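Wanel Countertop Scale - Set-Up Guide
Section 3: Placement, Leveling and First Weighing

3.1 Before you begin

Read this section in full before switching the scale on. The load cell is shipped with a red transport lock fitted under the platform. Applying weight while the lock is in place can bend the cell, and damage of this kind is not covered by the warranty.

You will need the scale, the pan, the power adapter, the 2 kg check weight and the hex key from the accessory bag. The adapter supplied with the Bindau display unit has the same plug but a different voltage. Do not interchange them.

3.2 Choosing a surface

1. Select a rigid, level table or counter. Folding tables and glass shelves flex under load and cause the reading to drift.

2. Keep the scale away from fans, open doors and heating vents. Moving air across the pan is enough to change the last digit.

3. Leave a clear margin of 5 inches on all sides of the platform. Produce, baskets and bags must not touch the pan during weighing. 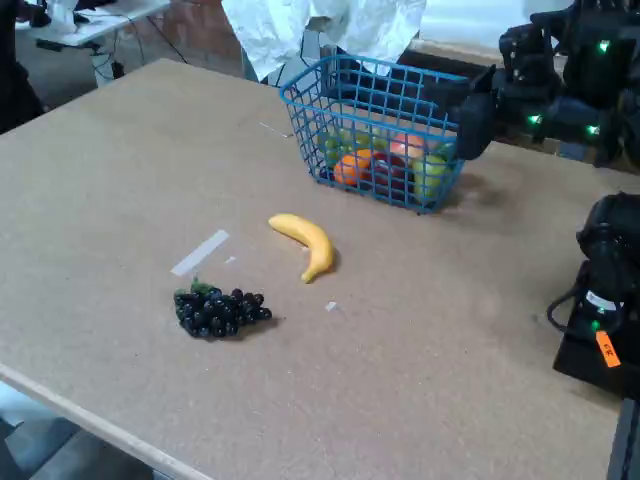
Note: A surface that feels solid by hand may still move when a compressor or dishwasher runs nearby. If the stable indicator goes out repeatedly with the pan empty, move the scale to another position and repeat the test.

3.3 Removing the transport lock

1. Disconnect the power adapter.

2. Lift the pan straight up and set it aside.

3. Turn the red screw counterclockwise with the hex key until it comes free. Keep the screw. It must be refitted before the scale is shipped or carried by vehicle.

4. Replace the pan and press gently at each corner. The pan should sit flat without rocking.
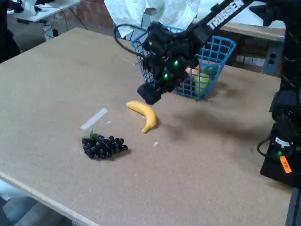
3.4 Leveling

1. Locate the bubble level at the rear left of the base.

2. Turn the adjustable feet until the bubble rests inside the ring. Turning a foot clockwise raises that corner.

3. Tighten the lock nut on each foot against the base. Check the bubble again - tightening sometimes shifts it.

Caution: Do not slide the scale across the counter once the feet are set. Lift it by the base, never by the pan.

3.5 First power-on and zero

1. Connect the adapter and press ON. The display counts down from 9 and then shows zero.

2. Allow the scale to warm up for 3 minutes before weighing.

3. If the display does not show zero, confirm that the pan is empty and press ZERO.

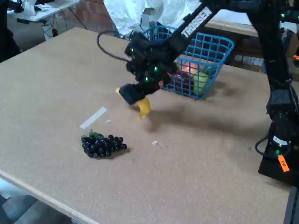
The ZERO key works only within a narrow range near true zero. Outside this range, use TARE to subtract the weight of a basket or tray. The tare value is lost when the scale is switched off.

3.6 Checking accuracy

1. Place the check weight at the center of the pan and wait for the stable indicator.

2. Compare the reading with the value stamped on the weight.

3. Repeat the check at each corner. A corner reading that differs from the center by more than two divisions means the scale is not level or the pan is not seated.
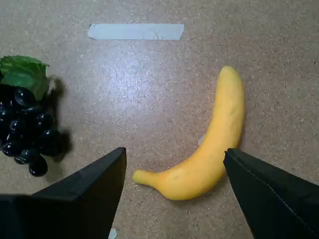 Record the results on the card inside the back cover, with the serial number and the name of the person who made the check. If the error remains after leveling, do not open the base. Contact Farnari Service and have the card at hand.

Section revised April 13, 2022. Technical review: Wing-sze Chien.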